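Spelling Task, Part 2: Setting Up and Running a Word

Posted January 18, 2021 by Zeeshan Bangash, Lument Robotics Club

You should have finished the homing exercise in part 1 before you start. If the arms on your station still drift after homing, go back and fix that first.

What you need: the two-arm station, the letter blocks, the small whiteboard and its easel, a thick black marker.

1. Write the target word on the whiteboard in capitals. Stick to three letters for your first runs. Stand the board at the back center of the table.

2. Tip the blocks out to the right of the board. Do not sort them or turn them face up. Picking through the pile is part of the task.

3. Home both arms and open the grippers. Set the speed to 60 percent. Faisal Bukhari runs his at 100, but he has had a lot more practice.

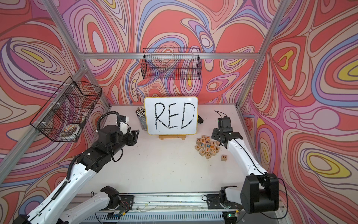 4. Start the log, then begin. Find the first letter before you move anything. Come down on a block from above and close slowly. If it tilts in the fingers, put it down and grip it again.

5. Set each letter down in front of the board, working left to right. Leave a gap of some 2 cm between blocks so the fingers have room to open.
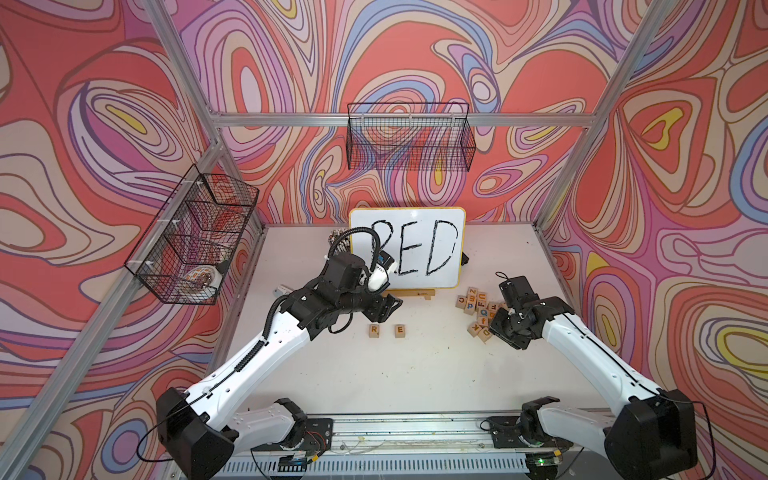 6. When the last block is down, raise both arms clear of the table before you stop the log. A run that ends with a gripper still touching a block does not count.

7. Name the file with your initials and the word, and copy it to the Zoltow folder.

Each team needs 16 good runs before we move on to longer words. Failed runs go in the folder too, with "fail" at the end of the name. The sign-up sheet for station time is on the Peng room door.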